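Section 4: Setting Up Your Bindeo Tabletop Laminator

Welcome back! If you have worked through Section 3, your Bindeo is unpacked, the shipping tape is off both rollers, and you are ready for the part most people enjoy. Take your time with it, especially if this is your first laminator.

1. Set the machine on a firm, level surface with 6 inches of open space behind it, so finished sheets can slide out flat.

2. Plug the cord straight into a wall outlet. Please don't use an extension cord -- the heater draws a good deal of power while it warms up.

3. Turn the dial to the setting printed on your pouch box and wait for the green light, which takes four minutes from a cold start.

CAUTION: The exit slot gets hot. Keep fingers, sleeves and necklaces well away from it.

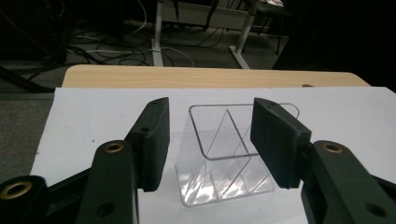 4. Slide your page into the pouch and leave an even margin on all sides. We like to try a plain sheet first, before trusting the machine with a child's drawing or Grandma's recipe card. White paper spread over a light wooden table, with a clear acrylic stand upright on top of it, will do nicely for this; just move the stand aside and borrow the sheet (trim it first if it is bigger than your pouch).

5. Feed the sealed edge in first, and let go as soon as the rollers take hold. Never pull.

Note: If the pouch comes out cloudy, turn the dial up one step and run it through again.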